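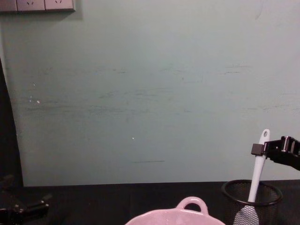

Setting up a mixing station so that the kitchen staff can live with it takes longer than setting up the arms. These notes are for supervisors in small production kitchens who have been given a two-arm station and a team who used to do the stirring by hand. Start with where the tools stand. A utensil that leans in a mesh pen holder, handle up, gives the gripper a clear length of handle to close on, and a person walking past can reach the same handle without bending or hunting in a drawer. Keep the holder next to the bowl and keep it there on every shift.

I wrote this after we did it at Lodholm, where 4 people worked the mixing bench before the change and the same 4 work in the room now. Their jobs are different, and most of the trouble we had came from being vague about how.

Step 1. Write down who does what
Take one batch from start to finish and put a name or "station" beside each task. Ours came out with weighing, tasting and scraping down as people's work, and stirring as the station's. Hằng La, who leads the early shift, rewrote our list twice before it matched what went on. Ask the person who does the job, not the person who bought the arms.

Step 2. Lay out the bench
Cover the top with a plain dark cloth and pull it flat. Put out only what the current batch needs. Phones, clipboards and spare lids go on a shelf elsewhere - they will creep back, so check at the start of each shift.
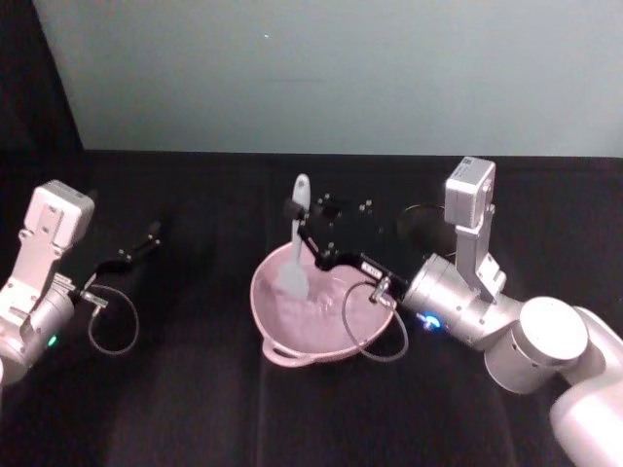
Step 3. Agree how to stop it
Everyone who works in the room should be able to stop the station, including agency staff. Have each of them press the stop and restart it under supervision before their first shift. We also agreed that no one has to explain why they stopped it. Stops went up at first and we left it alone.

Step 4. Run side by side
For 2 weeks, make each recipe by hand as well and compare the two bowls. This costs time and the planner will not like it. It does let the team say what they know about texture, and some of that should end up in the settings. Our thick mixes needed a longer rest before the second stir, and it was the hand mixers who spotted it.

Step 5. Change the rota last
Leave hours as they are until the side-by-side weeks are over. Then move people to the tasks on the list from Step 1, with training booked first. We start at 7 in the morning, as before.
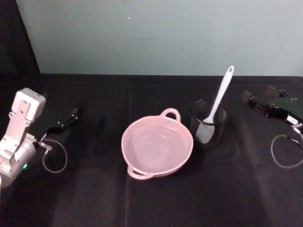

Step 6. Clear down between batches
One person signs for the clear-down. Pause the station, wait until both arms are still, then change over the bowl and utensils. Wipe the bench, smooth the cloth and put everything back in its place before you restart.

Keep a paper log by the door for faults and grumbles and read it with the team once a month. Ours is mostly about noise and who gets the weighing.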